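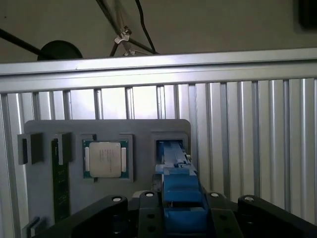
4.3 Gravação de demonstrações com a câmara de punho

Setembro de 2020 | Zulmira Magalhães
Tempo de leitura: 4 min

Esta secção aplica-se à recolha de exemplos para o módulo de aprendizagem Traser, nas tarefas de manuseamento de peças de computador. A calibração da câmara (secção 4.2) tem de estar concluída.

Antes de gravar

1. Verifique se a placa de suporte está na vertical e sem folga em relação à estrutura de alumínio.
2. Confirme na vista da câmara que os dedos azuis da garra e o bolso do processador aparecem em simultâneo. Se um deles ficar fora da vista, volte à secção 4.2.
3. Crie uma sessão nova no Plernier e escolha a tarefa na lista. Não misture tarefas na mesma sessão.
4. Introduza o nome do operador tal como está registado. O campo distingue maiúsculas.

Nota: o reflexo na tampa metálica do processador muda com a iluminação da sala. Não corrija a exposição a meio de uma sessão. Feche-a e abra outra.

Gravação

5. Leve o braço à posição de partida e prima Gravar. Espere pelo sinal sonoro.
6. Conduza a garra até à peça num movimento contínuo. As pausas superiores a 15 segundos interrompem o episódio.
7. Ao entrar numa ranhura da placa, reduza a velocidade no comando.
8. Termine o episódio com Guardar, ou com Rejeitar se a peça tiver caído.

Cuidado: não force os dedos contra a parede interior da ranhura. Se o indicador de esforço passar a vermelho, liberte o comando e recue na vertical.

Os episódios falhados também servem para o treino, desde que levem a etiqueta «falha». Use Rejeitar só para quedas e erros de comando.

Tarefa com caixa aberta

9. Para o disco rígido em suporte azul, selecione a tarefa «disco».
10. Mantenha à vista o conector SATA e a pega azul do suporte no início de cada episódio.
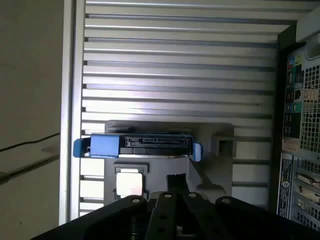 Zulmira Magalhães

11. Varie a posição inicial do braço entre episódios. A caixa fica onde está até ao fim da sessão.
12. Grave 100 episódios por operador. O conjunto mínimo para treinar uma tarefa é de 300.

Nota: o conjunto de referência distribuído com o Traser tem 1219 episódios e é só de leitura. Não grave na mesma pasta.

Envio

13. Feche a sessão e aguarde a verificação dos ficheiros.
14. Prima Enviar. Os episódios sem etiqueta ficam retidos na fila local.

Se a verificação devolver «fotogramas em falta», consulte a secção 7.1.

Partilhas: 6 | Comentários: 2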